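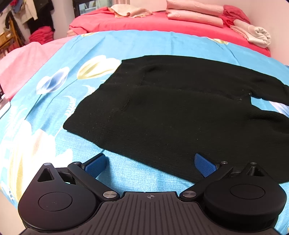 **1/** Folding has taken over my month, so let me tell you how it's going. I've been teaching by hand for Cellirard, which means I hold the gripper myself, do the chore slowly with it, and the recording goes off to train an arm that will do the same chore on its own someday. Our January batch is clothes on a bed.

**2/** The target for the batch is 259 takes. I laughed when I read that, and then I did the first 200 and stopped laughing (my wrist has opinions). The last stretch goes faster though, once your hands stop wanting to do it the way hands do.

**3/** Dark knits are the hardest thing in the pile for me. A black sweater on a flowered duvet is easy enough to find, but once a sleeve is folded back over the body it's black on black, and I have to lean in and look for the crease or the seam before I know which layer I'm about to pinch. I go for the hem first. One edge, both blue pads, close gently, wait a beat, lift.

**4/** That little wait matters more than I expected! I used to grab and go in one motion, and Figueroa (the tool we check our takes with) kept marking my grasps as unclear. Now I hold still with the pads closed before I lift, and far fewer come back to me.

**5/** A few people asked how this compares with driving the arm by remote. I did that for a while on Wodilero, and I liked it more than I thought I would, but cloth was miserable. You can't feel the fabric slipping, so you squeeze too hard and drag half the bedding along with it. With the gripper in my own hand I can feel the duvet push back.

**6/** My routine for each take, for those of you starting out:

- Lay the garment out differently every time. A sleeve over, a sleeve under, turned toward the pillow end. If it's always neat, the arm only learns neat.
- Open the fingers all the way before you come in, and come in low.
- Move slower than feels natural - then a bit slower than that. Fast swings turn the bedsheet flowers into streaks, and small dark things are hard enough to make out already. 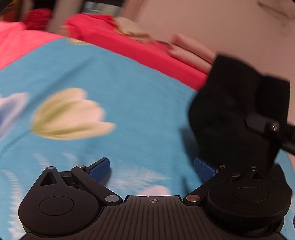
- Keep the bad ones. If you miss the cloth and try again, let it run and tag it as a retry in Tiler. I threw out a lot of mine early on and I'm still a little sore about it.

**7/** Next up is towels, 380 takes of them, and I'm looking forward to it more than is probably reasonable. They have corners! Four of them, right where you'd expect. I'll post again on Tuesday once I've got a few done, and if you have a good way of pinching a single layer of thin knit, please tell me, I'll try anything.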